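# Selenora Variable Star Survey: Frequently Asked Questions

These answers apply to the current observing season. Questions about visiting the observatory in person are handled by the Tarnotden visitor desk and are not covered on this page.

## General

### What is the Selenora survey?

Selenora is a long-term program that measures how the brightness of selected stars changes over time. It is run from Tarnotden Observatory, on the ridge north of Kutance, and accepts measurements from registered outside observers. The current target list contains 202 stars, most of them pulsating giants and eclipsing pairs.

### Why do these stars change in brightness?

There are several causes. Some stars swell and shrink, and their surface temperature changes as they do so. Others are close pairs in which one star regularly passes in front of its partner as seen from Earth. A smaller group on the list varies irregularly, and for several of those the cause has not been settled. The survey does not attempt to explain each star. Its task is to produce a consistent record that other researchers can use.

### Does the survey search for planets?

No. A planet crossing a star usually dims it by a very small amount, well below what the survey is designed to measure. Observers who find a shallow, repeating dip in their data may note it in the remarks field of the submission form.

### Which telescope is used?

Nightly measurements are made with the Kurian telescope, a reflector on an equatorial mount fitted with a cooled camera and a filter wheel. A typical series on one field lasts 25 minutes. The telescope runs unattended from dusk to dawn unless the weather station closes the roof.

### How many nights are clear enough to observe?

Last season the Kurian telescope recorded usable data on 221 nights. Partial nights are included in that total if at least one complete series was obtained.
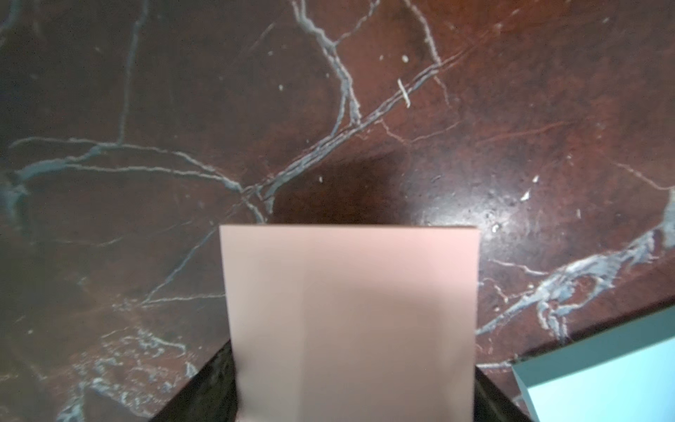
One observer wrote to ask whether a night interrupted by cloud should be submitted at all, given that half of the series would be missing. The answer is yes, provided that the gap is marked. Incomplete series are given less weight in the combined light curve, but they are kept. A single measurement near the bottom of an eclipse can be worth more than a full night taken while the pair is at constant brightness.

## Taking Part

### Who may register as an observer?

Registration is open to individuals, schools and astronomy clubs in any country. Applicants under 18 need the signature of a parent or guardian. There is no fee.

### What equipment is required?

Observers need a telescope or telephoto lens on a tracking mount, together with a camera that can save unprocessed files. A standard green or visual-band filter is preferred. Images saved only in a compressed format cannot be accepted.

Visual estimates made by eye are welcome for the brighter pulsating stars. They are stored separately from camera measurements and are labeled as visual in every data release.

### How should I choose a target?

New observers are asked to begin with a star from the starter section of the target list. Each entry gives the position, the expected range of brightness and a chart of comparison stars. Please use the comparison stars shown on the chart, even when another star in the field looks more convenient.

Eclipsing pairs are listed with predicted times of mid-eclipse. Predictions are given in Universal Time. Observers should convert them to local time with care, as errors of one hour are the most common problem found in first submissions.

### How many submissions do I have to make?

There is no minimum. Accounts remain open if no data are received, although an observer who has been inactive for two full seasons will be asked to confirm the address on file.

### Is training available?

Yes. An online session is held on the first Wednesday of each month from September to May. It covers calibration frames, the choice of exposure time and the use of the submission form. Recordings are placed in the observer area within a few days.
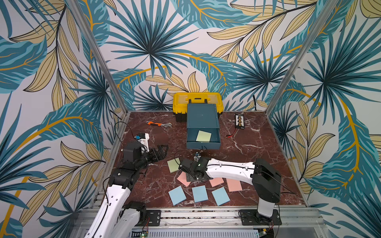 *Marble-surfaced platform with yellow toolbox.*

## Data and Results

### How are measurements checked?

Each submission passes through 2 stages. Software first compares the reported brightness of the comparison stars with their catalog values and rejects files in which the difference is too large. A member of the survey staff then looks at the remaining data alongside recent Kurian measurements of the same star.

A measurement that disagrees with the others is not removed for that reason alone. It is flagged, and the observer may be asked for the original images. Please keep raw files until the season's data release has been published.

### My submission was rejected. What should I do?

The rejection notice includes a short code. The most frequent codes refer to missing calibration frames, saturated stars and incorrect times. Corrected files may be sent again under the same entry number. If the code does not match any fault you can find, reply to the notice and include one raw image from the series.

### When are results released?

A combined data release is issued once a year, normally in February. Preliminary light curves are updated more often but should not be cited in published work.

### May I use the data for my own project?

Yes. Released data may be used without charge for research, teaching and personal study. Publications should credit the Selenora survey and give the release number. Observers keep the rights to their own images, and the survey will not publish an image without written permission.

### Will I be credited?

Every release carries a list of contributing observers in alphabetical order. Those who prefer to be identified only by their observer code can select this option in their account settings.

### What if I think I have discovered a new variable star?

Check first that the star is not already cataloged and that the change is seen on more than one night. Hot pixels, passing satellites and stars close to the edge of the detector often produce false changes. If the variation is still present, send the position, the dates and the raw images through the discovery form. Staff will add the field to the Kurian schedule where the season allows. Confirmation can take several months, and the survey cannot assign names to stars.

### How do I close my account?

Send a request from the address used at registration. Personal details are deleted, and measurements already released stay in the archive under the observer code.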